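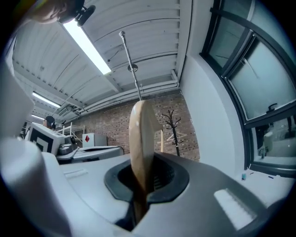 Why does a rain gauge record too little rain when the wind is strong?

The gauge is an obstacle, so the air speeds up and rises over its opening, and the smaller drops are carried past the edge and fall on the ground behind it. The loss grows with the wind speed and becomes smaller when the drops are large.

Figure 3. Gripper with a wooden finger standing upright in its rubber socket.

4. Wind-induced loss during thunderstorm outflow

4.1 Motivation

The answer given above is well known for steady rain. For thunderstorms it is less complete. In the first minutes of a storm the outflow often arrives before the heavy rain, and the wind is strongest when the rain is still weak or made of a few large drops. Later the wind drops and the rain rate stays high. A correction that was made for long winter rain will therefore be applied to a situation for which it was not prepared. In this section we look at how large the error is at the Stescombe site, and whether a correction based on the wind at gauge height can reduce it.

4.2 Site and instruments

The Stescombe site is an open grass field on gently sloping ground. The nearest trees are 300 m from the gauges, on the west side, and the grass is kept short during the whole storm season. We used two gauges of the same type (Vanesik tipping bucket). The first was installed with its opening at ground level, in a pit covered by a grid, and serves as the reference. The second stood on a post in the usual way, without a wind shield. A second post gauge with a Drernik shield was added in August. Its record is short and contains only weak storms, so we do not use it here except for one remark in Section 4.5.

Wind speed was measured at the height of the post gauge and also at 10 m on the mast. All the clocks were set from the same logger, which was necessary for this study because an error of one or two minutes is already important when a gust front passes. A second mast, at the place we call Chang, stands 200 m upslope. We used it only to decide the arrival time of the outflow. A sudden increase of wind at Chang and then at Stescombe, together with a fall in temperature at both masts, was taken as a gust front. If only one of the masts showed the change, the case was left out.

The pit gauge is not a perfect reference. In very heavy rain some drops splash from the grid into the opening, and after several storms the bottom of the pit was filled with water. The pump was repaired by Chia-hao Hsu early in the season and we excluded the storms before the repair. We did not correct for splash.

4.3 Data selection

After quality control, the data set contains 3726 one-minute values in which both gauges reported rain or in which the pit gauge reported rain and the post gauge did not. The second group must be kept. If only the minutes with rain in both gauges are used, the cases with the greatest loss disappear from the sample and the loss seems smaller than it is. An earlier version of our analysis had this mistake, and it was found by Fereshteh Akbari when she compared the storm totals with the sum of the minute values.

A tipping bucket does not tip at regular times, and in light rain a single minute can contain one tip or none for no meteorological reason. We therefore made a running sum over five minutes before calculating the ratio of the two gauges. A shorter period gave very noisy ratios. A longer period mixed the outflow with the rain core, and then the effect that we wanted to study was hardly visible.

Each storm was divided by hand into three stages: outflow before the rain core, rain core, and trailing rain. The division was made independently by Yung-ching Chu and Tzu-hsuan Siu from the wind, temperature and radar data, without looking at the post gauge. In the few storms where they did not agree, the later time was used for the start of the rain core.

4.4 Results

The loss is clearly greatest in the outflow stage. In almost all storms the post gauge was behind the pit gauge before the core arrived, and this difference was not recovered later. In the rain core the two gauges were close to each other, even in storms where the wind remained strong. We explain this by the larger drops, which fall fast and are less disturbed by the air flow over the opening. In the trailing rain the wind was usually weak and the ratio was near one.

The contribution to the storm total is another matter. Since little rain falls in the outflow stage, a large relative loss there is only a small amount of water. For users who need storm totals the error can often be accepted. For users who need the start time of the rain or the rate in the first minutes, for example in the warning of flash floods on small streams, it cannot.

We then applied a correction that depends only on the wind speed at gauge height. It improved the outflow stage but made the rain core worse, where it added water that had not fallen. When the rain rate was included as a second variable, most of this false increase was removed. The rain rate is here a simple substitute for the drop size, which we did not measure.

4.5 Limitations

The results come from one site and one type of gauge. Hail was present in several storms and was treated as rain once it melted in the funnel, which delays the signal and may change the ratio at the end of the core. The shielded gauge seemed to lose less than the unshielded one in the weak storms of its record, but we do not want to draw a conclusion from these. The correction with two variables was fitted and tested on the same storms, and it should be tested on a different season before it is used elsewhere. The minute values and the stage times can be requested from Hoi-yan Sin.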